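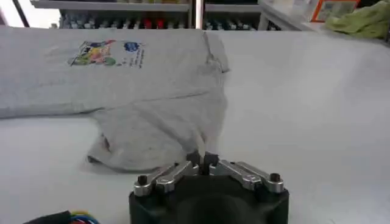

Softić opens clothing repair and exchange point in Prenden

PRENDEN, March – The textile company Softić will open a repair and exchange point for used clothes in the old post office of Prenden. It is the second such place of the company, after the one in Cosholm, which has been working for nine years.

Residents can bring clean clothes in any condition. Pieces that are still good to wear go to the exchange shelves, where visitors can take the same number of items as they have brought. Clothes with small damage are repaired by the sewing workshop in the back of the building. What cannot be repaired is sent to Skirkmont, where it is cut into cleaning cloths for garages and printing houses.

In Cosholm the workshop repaired more than 40 items per week during the last winter. Most of them were children's clothes, T-shirts and work trousers. The company expects that Prenden will need some months to reach this level, as many people in the town do not know the service yet.

The new place has 80 square metres and gives work to 11 people, most of them part-time. A free sewing course for beginners will be held every month – the first one is about zips and buttons. Places are limited and should be booked at the counter.

Softić asks visitors to wash the clothes before bringing them and to empty the pockets. Shoes, pillows and carpets cannot be accepted at the moment. Winter coats are welcome the whole year.

The opening begins at 10 a.m. with coffee and a short tour of the workshop. Journalists who wish to take photographs are kindly asked to inform the company one day before.

Contact for the press: Softić, Press Office, Prenden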